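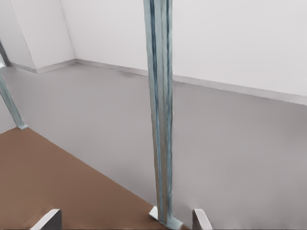 Brown panel and vertical metal post, rendered.

Zavasine Surface Finish Terms

README

Zavasine is a word list and text collection covering the finishes of building and furniture materials. It holds 700 entries, each pairing a finish term with a short definition, the material families it applies to, and any trade synonyms. The text was compiled from supplier glossaries written for the project by Fekico and from shop notes supplied by Baloyi.

Contents

terms.csv: one row per finish term
synonyms.csv: links between a preferred term and its variants
notes.txt: usage remarks, keyed by term ID
CHANGES.txt: edits by release

Fields in terms.csv

term_id: integer, stable across releases
term: preferred form, lower case, singular
family: one of metal, wood, cork, stone, polymer
definition: plain text, one or two sentences
sheen: matte, satin, semi-gloss, gloss, or blank
direction: yes if the finish has a visible grain or lay, otherwise no
source: F (Fekico) or B (Baloyi)

A blank sheen value means the source did not state one. It should not be read as matte. The direction field describes the finish as supplied and ignores wear.

Format

All files are UTF-8 with Unix line endings. CSV files use a comma separator and double quotes around any field that contains a comma. The first row is a header. Term IDs are not consecutive; withdrawn IDs are not reused.

Preparation

Entries were split by family and edited in 12 batches. Spelling was normalized to American usage. Where the two sources gave different definitions for the same term, the Baloyi wording was kept and the other moved to notes.txt. Brand names for coatings were removed. The Fletow script, included in the tools folder, checks for duplicate IDs, missing definitions, and synonyms that point to no entry.

Known issues

"Brushed" and "satin" overlap for metals and are kept as separate terms. "Mottled" appears under both stone and cork with different definitions. Polymer coverage is thin, and 5 polymer entries have no definition yet. Anodized finishes are filed under metal even where the source lists them as coatings.

Intended use

Catalog search, glossary lookup, and spelling checks in specification documents. The definitions are informal and do not replace a finish standard in a contract.

Updates

The next release is planned for October. Corrections should quote the term ID and the file name.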